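February
Ottilie Zaugg and Vivek Dwivedi
12 shares | 3 comments

3. Quantities in family recipes

The recipes in this section come from the handwritten part of the Tarley collection. We look at how each writer states an amount, and at what a second cook in the same family does with it. Baking is treated first, then soups and stews, then pickles and preserves. Dishes bought partly prepared are left out.
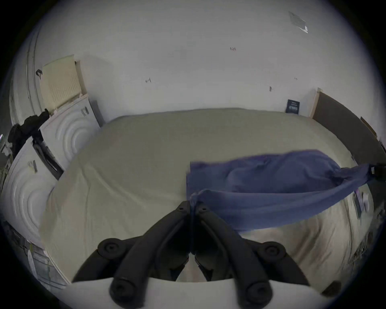
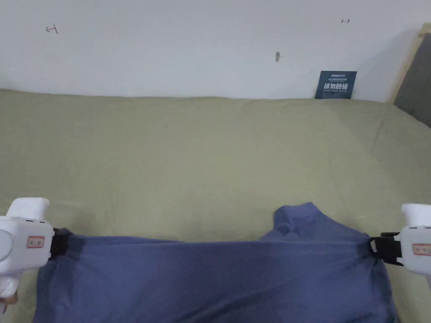
Figure 1. Blue cloth stretched between two grippers over a pale sheet.

3.1 Material

The collection holds 167 recipes from 30 households in Tarley and the neighboring town of Birkett. Most are on index cards or in school notebooks. A smaller number are on the backs of envelopes, on calendar pages, or on flour bags that were cut open and flattened. We typed each recipe as written, keeping spelling and abbreviations, and entered it in Zisa, the database used for the rest of the project. Crossed-out words were kept and marked. Where two cards gave the same dish in different hands, both were entered and linked.

An amount was coded as measured if it used a standard unit (cup, spoon, ounce, gram), as household if it used an object in the kitchen (the blue bowl, a coffee cup, the lid of the tea tin), and as open if it left the matter to the cook (enough flour, some salt, oil as needed). Counted items such as eggs and onions were put in a group of their own. A card reading "2 onions, or 3 if small" was treated as counted, and the condition was noted separately.

Some cases did not fit well. "A cup" may be a standard cup or the cup that hangs by the stove, and the card rarely tells the reader which. We coded it as measured unless the family said otherwise in the interview. This probably makes the measured group look larger than it should be, especially among the older cards, and the point comes up again in 3.4.

3.2 Interviews and cooking sessions

In each household we spoke with the person who cooks from the recipe now. In most cases this was a daughter, son or grandchild of the writer, in a few the writer. The interview followed a short list of topics: where the card came from, when the dish is made, what has changed, and which parts of the card the cook still reads. We then asked the cook to make one dish in the usual way, and we weighed each ingredient before it went in. The cook was asked to measure or pour as normal into a dish on the scale and not to look at the reading.

The weighing slowed people down. One cook in Birkett poured her oil twice, saying the first time did not feel right with someone watching. We used the second pour, and her record carries a note. Salt was harder still. Many cooks add it at several points, tasting in between, and pick it up with the fingers straight from the jar. For salt we weighed the jar before and after, which gives a total but says nothing about when it went in.

All scales were checked against the same set of weights before each visit. Flour was weighed in the state in which it was kept, and we did not correct for moisture. Butter was weighed with its wrapper removed.

3.3 Baking

Baking recipes have the highest share of measured amounts, as we expected. Sugar, butter, and baking powder are nearly always given in standard units. Flour is the exception. Even on cards where everything else is measured, flour is often open: "flour to make a soft dough," "flour until it leaves the bowl," "as much flour as it takes." These phrases describe a point at which to stop. Cooks who had learned the dish by standing next to someone had no trouble with them. Cooks who had only the card did, and several had penciled in a figure of their own.

The penciled figures are of interest because they show what happens when an open amount is closed. On a card for walnut rolls, the original reads "flour, enough." Below it, in another hand, is "4 cups," then "4 1/2" with the 4 crossed out, and then "start with 4." The third note goes part of the way back to the first. The granddaughter who bakes from the card now told us she starts with less than that and adds the rest by the spoonful.

Oven directions changed more than amounts did. Older cards say slow, medium or hot. Where a temperature had been added later it was usually for a particular oven, and two families said the number stopped being useful when they moved. Times behaved in much the same way. The figure of 25 minutes turns up on cards for rolls, for sheet cake and for a cheese pie, and in all three the cook took the dish out when it looked done. One of them said she sets the timer so that she remembers to go and look.

3.4 Soups and stews

Open amounts are the rule here. Water is hardly ever measured. It is described by its height over the other ingredients – two fingers above the beans, level with the meat – or by the pot. When the pot is named, the recipe is tied to an object, and this matters once the object is gone. In one household the bean soup was made in an enamel pot that had been passed to a cousin. The cook had bought a wider one and kept the two-finger rule, and she described her soup as thinner than her mother's. A narrow pot and a wide pot hold different volumes at the same depth, so the rule gives a different soup in each. She had dealt with this by cooking it longer.

The largest single dish in the material was a barley soup made for a gathering, which used 4000 ml of water by our measure. Its card gives no amount of water and does not say how many people it serves. The cook filled the pot to a rivet on the inside of the handle, as his father had done.

Fats and oils show a drift that several families mentioned before we asked. Cards call for more fat than cooks now use. The card is seldom changed to match. When asked why, people said that the card was right and that they were making it lighter. We take this to mean that the written amount is kept as a record of the dish, while practice is allowed to move away from it. The same was true of salt in cured meats, which many cooks now soak before use even where the card says nothing of it.

Spices were named on the card but left without an amount more often than any other group. Cumin, paprika and dried mint are typically listed at the end on a single line. In two families the line had grown over time, with each cook adding a spice and none being removed.

3.5 Pickles and preserves

Preserves stand apart. Brines and syrups are stated by proportion, and the proportions agree closely between the card and the scale. Cooks who paid little attention to the card in other dishes read it line by line for pickles. Dwivedi found the same care in the Cera notebooks, which come from a different region and were not part of this collection. Most cooks gave spoilage as their reason, and several could name a batch that had been lost.

Household measures do survive in this group, but they are used as ratios. One card for pickled peppers gives one glass of salt to so many glasses of water, and any glass will do as long as the same one is used throughout. Two sisters who both make these peppers use glasses of different sizes and get brines of the same strength. They do end up with different amounts of brine, and the younger one usually has some left over.

Jams were less regular than pickles. Sugar was weighed against fruit on the older cards, but a number of cooks now taste the fruit first and hold back part of the sugar if it is ripe. Lemon is added by the squeeze. Setting was tested on a cold saucer in nearly every household, including those where the card gives a boiling time and makes no mention of a saucer.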